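4. What we bought, and what we should have bought first

Maëlys Arnaud
10th February

I promised the reviewers of our first draft that I'd say more about money, so this section is about money. Most papers in our corner skip it, and I can see why (it dates quickly and it's a bit embarrassing), but when I was planning the bench at Isside I'd have given a lot for a plain account of somebody else's spending.

We began with a quote from Hirnbridge for two arms, two grippers and the mounts. The arms took 60 per cent of the whole budget, and I'd planned for that. What I hadn't planned for was everything that sits between an arm and a useful afternoon's work – clamps, rails, spare cables, longer spare cables, a mat that things don't slide about on. I had put all of that on one line called "sundries" and given it 2 per cent. By December we had gone through that and then gone through it again, and I was writing rather humble emails to Bassey asking whether we could move money across from travel.

The props were the cheap part and also the part we argued over the longest! Ravard, who supply training kit to colleges, offered us a ready-made set with matched objects and a printed guide. It was tempting. In the end we went for ordinary household things: a small wooden cabinet with a drawer that pulls right out, a shallow tray, snack boxes, odds and ends of plastic fruit size. Figure 3 has the drawer task, with the right arm's gripper down by the handle and the left arm folded up out of the way. If you're costing a similar bench, do buy two of any piece of furniture with a drawer in it. Ours came from a shop that stopped selling them, and a replacement of a different width means doing your trials over again.

Delivery deserves its own line in the plan too. The quote said 17 working days for the grippers and they took 19, so no complaints there, but the mounts came later still and we couldn't fix a thing to the table without them. I'd now order mounts first, then arms, and leave the grippers until somebody has measured the cabinet handles (we measured ours afterwards, and had a nervous week over it).

Figure 3. The drawer task on the two-arm bench.

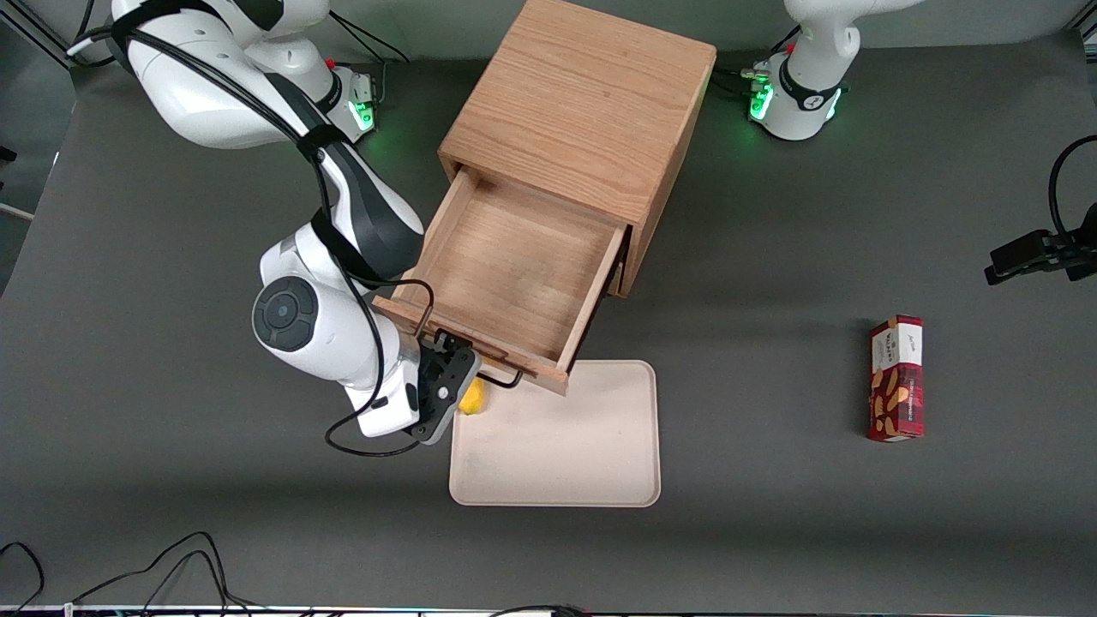 Service cover was the last big choice. We took the one-year plan and left the longer one alone, mainly to keep some cash back for cables, and I'd make the same choice again with a budget this size.

Related items
Sharing a bench between two projects
A parts list for small manipulation labs
Planning for repairs and spares

Contact the author | © Isside | Back to top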